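Teaching a Simulated Arm by Remote Control
Project report, Consuelo Ccori
23 May 2019

1. Purpose

The project compared two ways of showing a robot arm a pick-and-place task: moving the arm by hand, and driving it from a separate controller. The hand-guided part used the Tennant arm in the teaching lab. The remote part was done in simulation, in a package called Provus, with a six-axis controller wired to the gripper pose. Most of this report covers the remote part. The hand-guided results were handed in last December and are only summarized in section 4.

2. Simulation setup

Each episode loads the arm, a few large objects and a set of surface textures drawn at random from the Brimby library. Textures are changed between episodes so that a policy trained on the recordings does not tie the task to one floor color or one background. The operator sees only the wrist view while driving. An overview window was available in early trials and was turned off, as it gave the operator information that the policy would not have.

The controller sends a change in position and a change in rotation at each step. Opening and closing the gripper is a single button. Commands are logged at 20 Hz along with the wrist image, the joint angles and the gripper state.

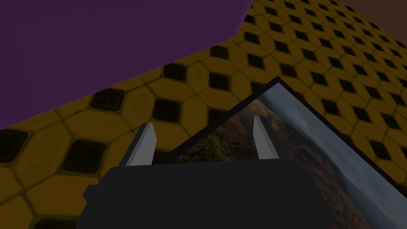 The main difficulty with the wrist view is depth. With the fingers open it is hard to judge how far the tips are above a surface, and a repeating floor pattern helps only when the operator already knows the tile size. My first recordings contain long pauses above the target for this reason. I kept them in the raw set but trimmed any pause longer than 16 steps before training.

Rotation was the second problem. Controller axes were first mapped to the world frame, so that "left" on the stick stopped matching left in the view once the wrist had turned. Mapping them to the gripper frame fixed this — the change took one line in the Zukside input script and should have been made at the start.

3. Recording

I recorded 300 demonstrations. An episode was accepted if the object ended inside the goal region with the gripper open and clear of it. Rejected episodes were stored separately and were not used.

Resets were automatic. The start pose of the arm was varied slightly each time. Object positions were drawn from a uniform range over the reachable part of the floor.

4. Comparison with hand guiding

Hand guiding gave smoother paths and needed almost no practice. Its drawback is that the operator's arms show up in the camera images, so those frames had to be replayed without the operator before they could be used. Remote driving was slower to learn, but its images needed no second pass.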